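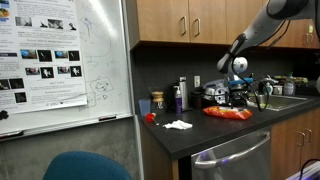
Wakanine Kitchen Demonstrations

Data card, release of Friday, October 14, 2022

Summary

Wakanine is a set of teleoperated demonstrations of small tidying and fetching jobs, recorded with a single robot arm at a working kitchenette. It was put together to train and test policies that learn from examples. The release holds 3000 episodes covering 71 task instructions. Most instructions involve picking up one object and putting it somewhere else – on the counter, in the sink, or into a cupboard.

The data was collected by the manipulation group at Trodport. The counter is in daily use by the people who work there, and the set is meant to reflect that.

What is in an episode

Each episode is one attempt at one instruction, stored in its own folder. A folder contains:

- colour video from the fixed room view and from the wrist
- joint positions and velocities
- gripper opening, commanded and measured
- the operator's commands, with timestamps
- the instruction as typed, in English
- a success flag and a free-text note, which is often blank

All streams share one clock. The wrist video can lag behind the joint readings by a frame or two. We have left this as recorded. If you need tighter alignment, use the sync script in the tools folder, which shifts the wrist stream by a fixed amount per session.

How the examples were gathered

An operator reads the instruction from a screen, starts the recording, drives the arm through the task and stops the recording. Operators were asked to work at a steady pace and not to correct small errors by going back to the start. A fumbled grasp followed by a second try is kept as one episode.

Between episodes the objects are moved by hand. There is no fixed layout. Early on we used marked positions on the worktop, and policies trained on those sessions reached for the marks whether or not anything was there. Those sessions have been dropped.

Things that belong to the kitchen stay where people leave them. Crisp packets, paper towels, washing-up liquid, cups and coffee gear all turn up, either as the target or as clutter. Dark items on the black worktop are hard to pick out in the room view, and shiny packaging changes shape when it is gripped, so expect both to be over-represented among the failures.

Labels

The success flag was set by the operator straight after the episode. A second person then watched 80 episodes from each operator and set the flag again without seeing the first. Where the two disagreed, the second flag is used and the first is kept in the field flag_operator.

Instructions were not normalised. "Put the packet in the sink" and "move the crisp packet to the sink" are separate strings that share a task number. Spelling mistakes are left in.

Splits

Train, validation and test are divided by session and not by episode, so that the same arrangement of clutter does not appear on both sides. The test split includes 73 episodes with objects that appear nowhere in training. These are listed in unseen.csv and should be reported separately.

Please do not tune on the test split. The validation split is large enough for that.

Known problems

Cables hang from the arm near the gripper and sometimes cross the wrist view. In a few sessions they drag over the worktop and nudge light objects. Affected episodes carry the tag cable_contact, but the tagging was done by eye and some will have been missed.

Cupboard tasks are short on variety. The handles are all silver bars, and a policy trained only on this set should not be expected to cope with knobs.

Light changes during the day and was not controlled. Evening sessions are noticeably noisier.

There is one kitchen and one arm. Results here say little about other rooms.

Privacy

Episodes in which a face was visible were removed. Hands and sleeves remain in some. Audio was never recorded.

If you find an episode that should be taken out, open an issue with the folder name and we will pull it from the next build.

Related material

The task list and naming scheme follow the earlier Eglītis set where they overlap, and task numbers below 20 mean the same thing in both. The reading list behind the collection protocol is kept as a Zotero library, exported in docs/references.bib.

Changes planned

A smaller update is due in December. It will add the missing wrist calibration files and correct the task numbers on the dishwasher episodes, several of which were filed under the cupboard tasks.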